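Sunday, after supper

I finally got to the wash bags today. They have been stuffed at the back of the linen drawer since the move to Prurkcombe, and every time I wanted one I pulled out three things I didn't want and gave up. So the kettle went on, the radio went on low, and I told myself 20 minutes. It was closer to 40 in the end, but a very pleasant 40.

The cream one is still my favorite. I had forgotten how nice the cloth is, all those tiny regular bumps, a bit like a running shirt, and then the little line drawing on it, which cheers me up for no good reason.

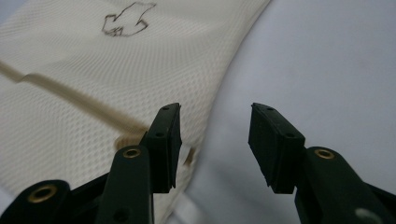
*Photo: Aleksi Saarinen*

Aleksi thinks the drawing is a bird. I said a cloud with a beak, and we went back and forth on that far longer than two grown people should. He bought the bag for me at Lehtinen, the shop by the ferry landing, the winter my good gray cardigan came out of the machine with a sleeve down to my knees. I have been careful with woolens ever since - well, mostly careful.

I like to work on the white board, with the bag set lengthwise in front of me and the tan zipper across the near end. Mother always folded toward the zipper and I do it away from it, and I suppose we were both quite sure of ourselves. There are creases along the far edge that I could have pressed out, but it's a bag for socks and I let them be. 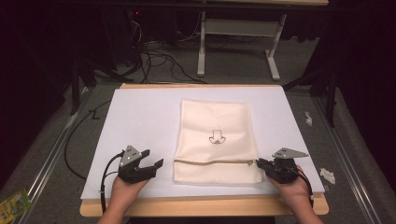 Household notebook, p. 40

I wrote the folding order down in the notebook, under the page on stain soap, so that next time I won't have to work it out again. Zipper closed first, then smooth the middle, then the sides. I also wrote "buy Skuvis soap flakes" and underlined it twice, and I'm sure I will still forget.

Tomorrow the stockings and the blue Irkau sweater can go in the wash together. Aleksi wants his hiking socks done too, and I said they could wait their turn.

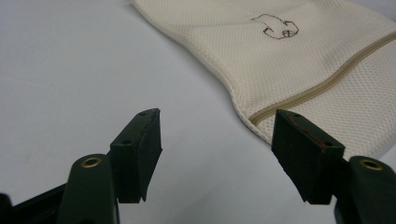

*The cream mesh bag, with its beige zipper and the maybe-bird.*

It's raining again and the tea has gone cold beside me. I still have to call my sister about the curtains before it gets too late.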